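Feb 11, 2018

# A morning at Bremby

I went to the Bremby open day because Chiến Lâm had a spare pass and because I have been told three times this winter that our packing line could be "taught". I run the outbound side at Ascombe, which ships lampshades, and I have sat through enough sales talks to bring my own sandwich.

The building is past the rail yard, door on the wrong side, sign the size of a license plate. Coffee was fine. The opening talk ran long and had a lot of slides with arrows on them. The claim, once you scraped the arrows off, was this: you don't program the arms to fold a box, you have a person steer them through it again and again, you record the lot, and a model learns from the recordings. Their box collection is called Drakoria, for reasons I didn't get. It holds 1411 recorded attempts, of which 1119 are marked as good.

I asked who does the marking. The person who steered, it seems, right after each attempt, with a key press. So the one who made the example also grades it. Narayanan Chowdary, who led our group, said they had a second person check a sample of 70. I asked how many of those grades got changed and he said 19. To his credit he didn't dodge, but to me that's a lot, and it wasn't on a slide.

After that we were let into the recording room, six at a time.

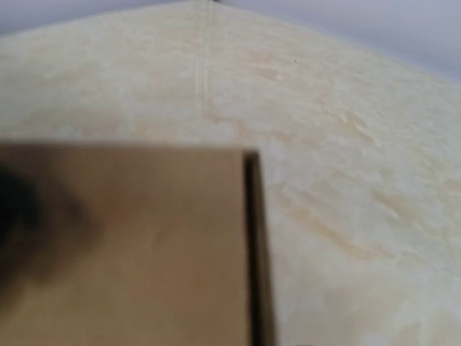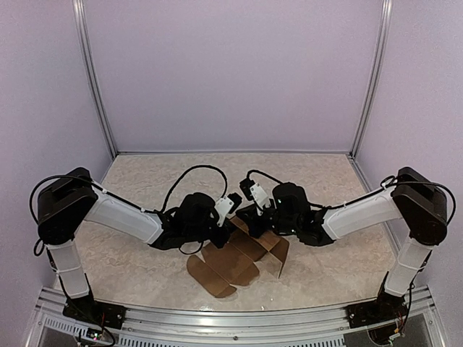
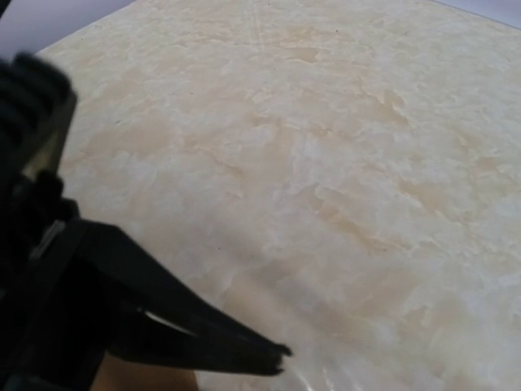
My main worry about the whole business is how narrow the examples are. A model fed on one table will know one table, and our benches at Ascombe are scratched steel with tape residue and a label gun on a string. At Bremby the two arms face each other inside three pale walls, over a beige marble-patterned top, with a brown cardboard blank between the grippers. I wouldn't call that a packing bench. Chowdary said they plan to change the surface and the lighting in August. I wrote that down and put a question mark next to it.

The second worry is the cardboard itself. Ours comes in from Bùi, the carton supplier, and it varies. Some weeks the creases are crisp and some weeks you have to lean on them. A person adjusts without thinking. I asked whether the recordings include bad stock, bent corners, a flap that springs back. A few, I was told, "when it comes up". I would want it to come up on purpose. The answer I got was that failures are kept too, and can be used, though when I pushed on how they're used it got vague and somebody looked at the schedule.

What I did like: they keep everything. Each attempt is stored with all its camera views and the position of both arms, so if you decide later that the grading was sloppy you can go back and redo it. Chiến thought this was the best part of the visit and I'd agree, with the note that going back through 1411 attempts is a job, and I didn't meet anyone whose job it was.

I also asked about speed. They would not give me a figure for the learned version. I got a figure for the person steering, which I don't need, as I can already get a person to fold a box, and quicker without the arms.

There was a short session at the end on "partner sites", meaning they'd like to put a rig in your building and have your staff record. I can see why they want that. It would fix the one-table problem for them. Who owns the recordings was described as a conversation for later, and I told Chiến in the parking lot that I'd want it to be a conversation for earlier.

I've asked for the list of the 19 changed grades and what was wrong with each. If it comes I'll pass it around before the next planning meeting. Parking is free but the lot fills by nine.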